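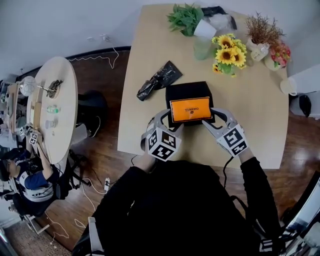 3.2 Slow travel and length of stay. Visitors who came to Drarnton by the overnight ferry stayed longer than those who came by air, and the gap held in every month from July on. We collected 1,320 exit surveys at the ferry terminal and the Plidwood bus station. Several items asked what people packed and what they bought. Small boxed goods, of the size of the black box with the orange "CHEERFUL" label in Figure 3, were coded as "light purchases" — anything that fits in a day bag. Ferry passengers reported more of these, mostly bought in the last two days of the trip.

Figure 3. Black box held between two hand-held grippers on a table.

Length of stay was also tied to side trips. Guests who took the bus to Vrabec stayed a median of seven nights. Those who remained in town stayed three. We can't say which came first, the longer booking or the plan to go inland.

14 shares | 3 comments

Comments

Did the survey cover people who hitchhiked down from Rumedlow? We met plenty of them in the hostels.

Seven nights sounds right. We booked four and extended.

Is the bus data available anywhere?

Related items
Night ferries and the shoulder season
Bus links between Plidwood and Vrabec
What day visitors spend in Rumedlow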